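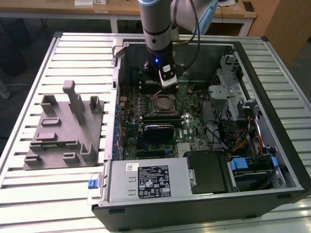
Marisol said I should leave the old thing alone and buy a laptop like a normal person. She said it over the phone, chewing something, and then she asked if I'd at least written down where everything went.

I had not written down where everything went.

It was my uncle's Dell, the one he kept his novel on, and I had paid two bucks at his yard sale for the right to carry it away (he made me pay, he said free things get thrown out). Then in September he called and wanted chapter nine back. Only chapter nine! The other 157 pages he could do without.

So I laid the tower on its side, took the panel off and looked in at all that green and silver, and I felt like somebody who has opened the hood of a car to be polite.

"Is it the processor?" Marisol asked.

"I don't know what it is."

"Then why are you looking at the processor?"

Because it was shiny, that's why. It had a little metal frame holding it down, like a picture of somebody important. I told her I was moving on to the memory, and she said good, Cameron Bright had fixed one that way once, with a pencil eraser and a lot of swearing. I had the eraser. I got to work on the swearing. 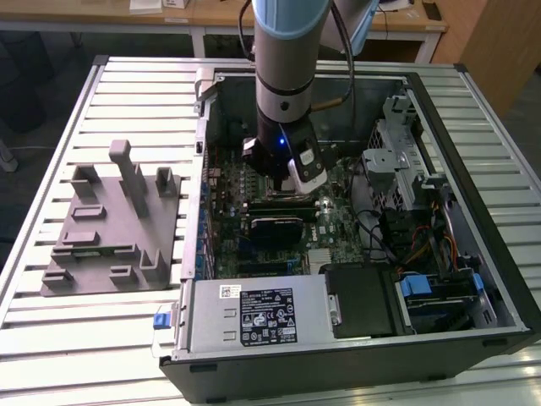 Chapter Nine

My uncle's file was called OSTUS, all capitals, after the town in the book. I found it at two in the morning with Marisol asleep on the other end of the line - I could hear her breathing - and I read the first line out loud anyway.

"The ferry to Ostus cost fifty cents, and Jandard had forty."

She woke up and said, "So what does he do?"

I scrolled down and kept reading.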